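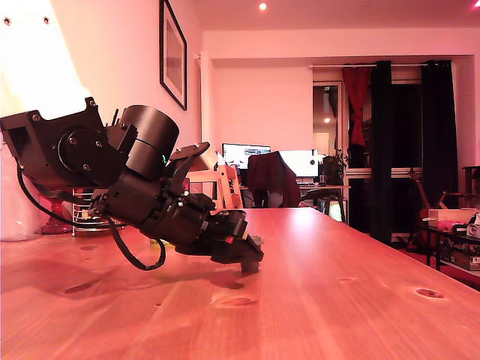
The Man Who Would Like You to Buy a Better Sink

Ro-un Ko does not own a doorbell. Visitors to the Gromholm showroom are expected to knock on the window until he looks up from whatever he is glazing, and on the afternoon I visit he does not look up for some time.

"I heard you," he says when he lets me in. "I had a wet edge."

A wet edge, I learn over the next two hours, excuses nearly everything in the handmade washbasin business. It excuses lateness, unanswered mail, and a lunch that consists of crackers eaten over a drain. Ko has been making painted stoneware basins for 15 years, first in a rented garage and now in this long, chilly building behind a tire shop, and he sells them under the Gromholm name to people who have decided that the most boring object in their bathroom ought to be the most expensive one.

He does not put it that way. He puts it worse. "You look at your sink first thing in the morning, when you are at your ugliest," he says. "Something in the room should be good-looking."

The basins are good-looking. They come in round, oval, and a shape the website calls "pebble" and Ko calls "the oval that went wrong." The first pebble slumped in the kiln in his second year of business. He put it on a shelf in disgrace, and a woman who had come in about a soap dish bought it before he could think of a price. He now slumps them on purpose, which he says is much harder.

Patterns are where he gets talkative. The bestseller is Stovisley, a band of dark blue leaves chasing each other around the rim over a cream ground. He has painted it so many times that he has come to dislike leaves in general, including on trees.

"I tried to retire it," he says. "In February I took it off the site. I got more mail that week than I got when my mother was in the hospital."

And?

"And it's back on the site. My mother has one too. Everybody is fine."

He also does a fish pattern, a pomegranate pattern, and a plain green that he considers the best thing he makes and that sells, in his words, "to other potters, at the discount." The green is a copper glaze that goes darker where it pools, so the bottom of the bowl looks deeper than it is. He shows me one under the window, then under the bathroom bulb he keeps on a clamp for skeptics, and it does change from one light to the other. I tell him I like it. He asks whether I am a potter.

Ordering one takes patience. A basin is thrown or pressed, dried slowly under plastic, fired, sanded, painted, glazed and fired again. Ko quotes customers 5 weeks and privately hopes for six. Cracks usually show up in the first firing, which he regards as good manners on the part of the clay. The ones that show up in the second firing he takes personally.

"A customer asked me if I could rush it," he says. "I said yes, but then you would have a rushed sink. She thought that was a style."

I ask about the failures, and he takes me out the back door to see them. Along the fence are basins with hairline cracks, basins with drain holes a finger's width off center, and one in which a large fern is doing very well. He sells the better ones as planters. The worse ones he gives to his brother-in-law, who has no bathroom project underway and has never asked for a basin.

Ko did not set out to work in plumbing fixtures. He trained as a tableware maker and spent three years producing mugs, an experience he describes the way other people describe military service. "Everybody makes mugs. Your dentist makes mugs," he says. Then a friend renovating a powder room asked whether he could make a bowl with a hole in it. He said he had made plenty of those by accident. The friend's contractor, a patient man with a level, explained what a drain flange was. The first basin leaked. The second one leaked somewhere else. The third is still in the powder room, and Ko visits it at Thanksgiving.

He still thinks about drains more than he thinks about paint. All of his basins are sized for a standard drain, and every one ships with a card asking the installer, in capital letters, not to overtighten. The card used to be polite. Then a plumber cracked two Stovisley bowls in the same master bathroom, on the same morning, and the wording was revised.

Do people read it?

"The homeowner reads it," Ko says. "The homeowner then stands behind the plumber and reads it out loud. I get complaints from plumbers."

On taps he is firm. He recommends wall-mounted ones from Honkanen, whose long spouts clear the rim of a vessel basin without splashing the user's shirt, and he discourages anything with a waterfall effect. He once talked a couple out of a tap that lit up. They went home and bought it anyway, and sent him a photograph of their pomegranate basin glowing purple. He has kept the photograph. He won't show it to me.

He is more generous on the subject of cleaning, possibly because it's the question he gets most. Dish soap and a soft cloth. No scouring powder, no steel wool, and none of the blue stuff. Toothpaste should be rinsed away at night, he says, though he admits that his own sink at home would not pass inspection. It is a white factory model that came with the house.

I let that sit for a minute.

"I know," he says. "I have a basin set aside. I've had it set aside for years. Then someone calls with a deadline, and it happens to be the right size."

His nearest competition, if you ask customers, is Huseck, a larger outfit that turns out decorated basins with transfer prints and delivers them in days. I expect him to be rude about them and he isn't, much. He says the printing is very crisp. He says it twice. He says that if you want all four bathrooms to match exactly you should go to Huseck, and that if you want all four bathrooms to match exactly you may also want to think about what kind of person you have become.

Prices come up late, as they do. A small round basin in the plain green is $200, and it is the one he steers young couples toward. The painted ones climb from there, depending on how many leaves are involved. The top of the range is a double trough, pressed in one piece and painted inside and out, for which he charges $4,000 and which he makes only when he has forgotten what the last one was like.

"It takes two people to lift," he says. "It takes one person to drop. I would rather not talk about it."

He has a new pattern coming. It goes on sale on 7th September, and the samples are lined up under a dish towel, where he insists they will stay. After some negotiation he lifts one corner. I see a rim, a thin line of rust red, and what might be the tail of a bird.

It's lovely, I say. Is it a swallow?

Ko puts the towel back and looks at it for a while.

"It's a leaf," he says.

Before I leave I ask about the green one by the window, the one that goes dark at the bottom. My bathroom sink is beige, and was beige when I moved in. He tells me the price again, as if I might not have written it down, and asks for the width of my counter. I don't know the width of my counter. He hands me a paper tape measure from a stack by the register and holds the door.

Gromholm basins are sold from the showroom and by mail order. Knock on the window, and keep knocking.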